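Zurkeria hand gripper kit: three months in, from someone who tidies for a living

I clean and tidy flats for Dedorent, and since January a small group of us have spent part of the week doing it with grippers instead of fingers. You hold one in each hand, you tidy a room, and the kit records how you did it. The recordings go towards teaching the Nonska, the robot that does the simple evening pick-ups at our Hepburn building. I've read plenty about these kits from people who build robots and nearly nothing from people who use them all morning in a real bedroom, so I thought I'd write it up. Short version: I like it a lot, far more than I expected to!

What you get

Two grippers, two chargers, a carry case and an app for the tablet. The grippers are black with blue textured pads on the jaws, and the pads are the best bit of the whole thing. They hold on to slippery packaging in a way I wouldn't have believed, and the texture gives you a fair chance with card and paper too. You squeeze the handle to close the jaws and ease off to open them. It took me one morning to stop dropping things and a week or so to stop thinking about it.

The app is plain and does its job. You pick the room, say what you're going to do ("bits off the surface, into the basket"), tap start, and tap again when you've finished. If you make a mess of it you can bin the recording on the spot. Kirstin Baird binned more than she kept at first and is now the quickest of all of us.

What it's like to work with

Slower, obviously. A surface I'd clear in a minute by hand takes me several with the grippers, and Dedorent has been good about that: recording hours are booked separately and don't come off the cleaning rota. If your employer is thinking of asking for recordings on top of a full list of rooms, push back hard. You can't rush it. The fast recordings are the ones that come back marked unusable.

What I didn't expect was how interesting it would be. I've been tidying other people's rooms for years and had never once thought about how I pick up a crisp packet (from the side, it seems, with a bit of a scoop, and never from the top). With two jaws you have to decide. Do you go for the edge or the middle? Do you turn the box first or take it as it lies? Ronja Nyberg and I had a proper argument over lunch about whether you stand a long box up before lifting it. She says always. I say only if there's room to put the other hand down.

Sorcha Urquhart runs the sessions for us and she's been brilliant at passing our notes back. We asked for a "lift with both" option in the app and got it in the next update. We asked for the start tone to be quieter and got that too, thank goodness.

The weight

My one real grumble. They aren't heavy when you pick them up, but by the end of an hour my wrists know all about it. We settled on forty-minute sessions with a proper break, and we swap who's recording and who's resetting the room. Flora Swanson has smaller hands than the rest of us and finds the squeeze too wide at full open. An adjustable handle would fix it, and I'd put that at the top of any wish list for the next version.

What it's good at, what it isn't

Boxes are lovely. Cups are fine so long as you're gentle, and you do learn to be gentle, as a paper one will fold on you if you squeeze the way you would for a tin. Anything crumpled is harder, and thin carrier bags are the worst, especially with something standing on top of them. You've got to work out the order: cup first, then the bag, then whatever the bag was leaning on. A flat packet with nothing sticking up wants sliding to an edge before you go for it.

I do most of mine in bedrooms. The job I've repeated more than any other is clearing a board at the foot of a bed, with the basket at my left so the left hand doesn't have to cross over. I start with whatever is nearest the basket and work away from it, snack bag before box, and leave the awkward stuff until my hands have warmed up.
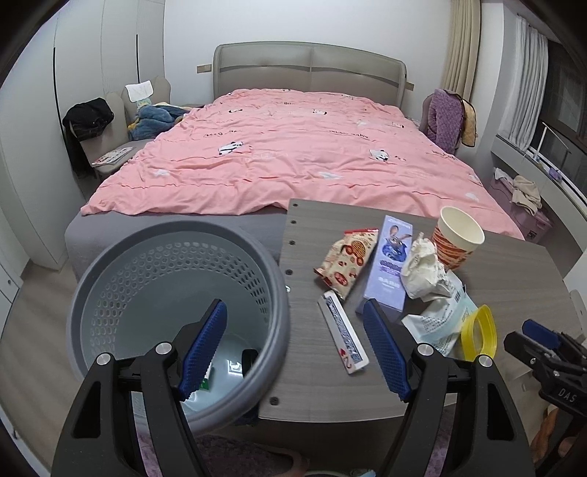
What has changed for us

We've sent in 2472 recordings between us, and the Nonska at Hepburn is noticeably better at surfaces than it was. It still leaves bags. It used to leave a lot more than bags. The late shift there used to be one person going round picking up wrappers and cups until ten at night, and that person was very often Bendik Backlund, who now starts in the morning and trains new starters on the grippers instead. He's delighted. I should say that two of the others miss the late money, and the recording rate doesn't quite make up for it. Dedorent says it's looking at that. I'd like to see it looked at sooner.

Nobody has lost a job over it at our place, and we have that in writing until the end of the contract. Beds, bathrooms, folding and anything a tenant might be fond of are still ours. I'd want the same in writing anywhere else I worked.

The other change is smaller but I notice it more. People ask us how we do things now. Six of us sat in a meeting with the Zurkeria team and talked about baskets for an hour, where to put them, how far to tilt them, and they took notes!

Would I recommend it?

Yes, warmly. Get spare pads with your order, book the hours properly, and let the people who know the rooms decide how the sessions run. I'm taking half a mark off for the handle size and the other half for the case, which has a zip that catches on its own lining every single time.

Four out of five from me. Sorcha's asked whether I'd like to try kitchens next, and I've said yes as long as someone else does the cutlery drawer.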